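Print this page | E-mail this page

Clothing swap: sort before you bring

The Jarcombe clothing swap is back in August, and drop-off at the Kirnier Street hall opens at 4. Please keep it to 16 items per household. 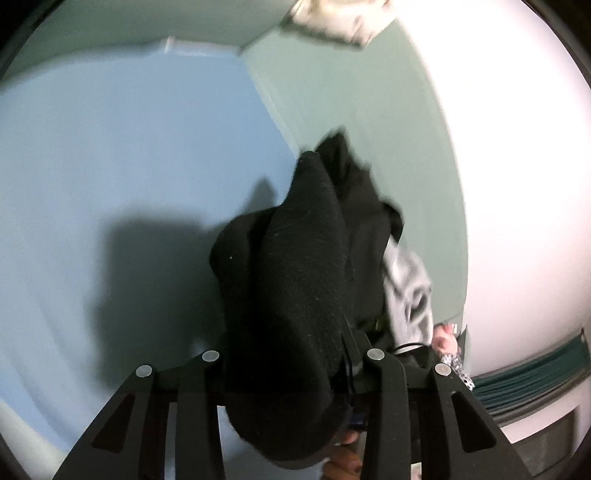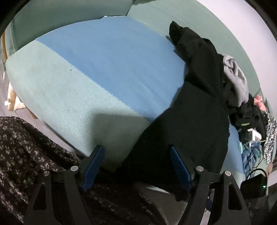
Most of the work is sorting, and it goes faster at home. Lay everything out on a sofa or bed and pull it apart by color. Black clothes need a second look - lint shows up on them, as on the black fabric in the first photo. Keep chargers and cables out of the pile. Fold knits, empty pockets and bag shoes separately. Questions go to Keabetswe Hlongwane at the front desk.

Contact us | © Jarcombe Neighborhood News | Back to top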